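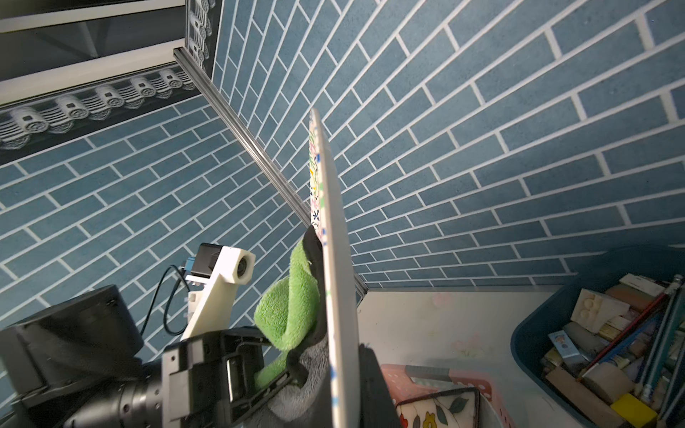 Figure 1. White board and green plush cloth between the gripper fingers.

Who Should Own a Football Club? Member Ownership and Private Ownership in Two Small Clubs

Introduction

My project compares two ways of running a lower-league football club. Skatamthorpe was founded in 1926 and is still owned by its members. Zustelden was also a members' club until 1966, when a local building firm bought it to save it from closing. I wanted to find out whether the type of owner makes a difference to ticket prices, youth teams and how the supporters feel about the club.

Method

I read the annual reports of both clubs, as far as they were available, and the match programs kept in the library at Grornov. I also sent a short survey to supporters of each club and got 400 replies in total. The survey closed on 2nd January. Most of the questions asked for a score, and the last one left space for comments.

Skatamthorpe

Each member of Skatamthorpe has one vote, and the members elect the board every year. Large decisions, such as borrowing money or changing the club colors, have to go to a general meeting. This makes the club slow. The plan for a new stand was first discussed long before anything was built, and it was voted down twice because members did not want the debt.

Season tickets are cheap compared with the rest of the league. The club has never had a big transfer budget and most of the first team came up through its own youth sides. It was relegated four times in the period I looked at and came back up each time, usually after several seasons.

Zustelden

The building firm put money into the ground straight away – new floodlights, a proper drainage system and a covered terrace. Results got better and average crowds went up. Later the firm sold the club to Hapeta, a drinks company, which put its own name on the shirts and wanted it added to the name of the club as well. Supporters protested and the name was left alone, but the badge was changed.

Ticket prices rose faster at Zustelden than at Skatamthorpe. The youth section was closed for a while to save money and then opened again with fewer age groups.

Survey results

Skatamthorpe supporters gave higher scores for "I feel the club listens to me." Zustelden supporters gave higher scores for facilities and for the quality of the football. On ticket prices, both groups thought they paid too much, which I did not expect from Skatamthorpe.

Several Zustelden supporters wrote that they did not mind having a company as owner as long as the badge and colors were safe. One wrote that without the sale in 1966 there would be no club to complain about.

Limits of the project

The replies came mostly from older supporters, and the Zustelden accounts have gaps for the years just before the sale to Hapeta. The two clubs also play in towns of different sizes, so some of the difference in crowds may come from that. With more time I would add a third club with mixed ownership, where the members keep a majority of the votes and a company holds the rest.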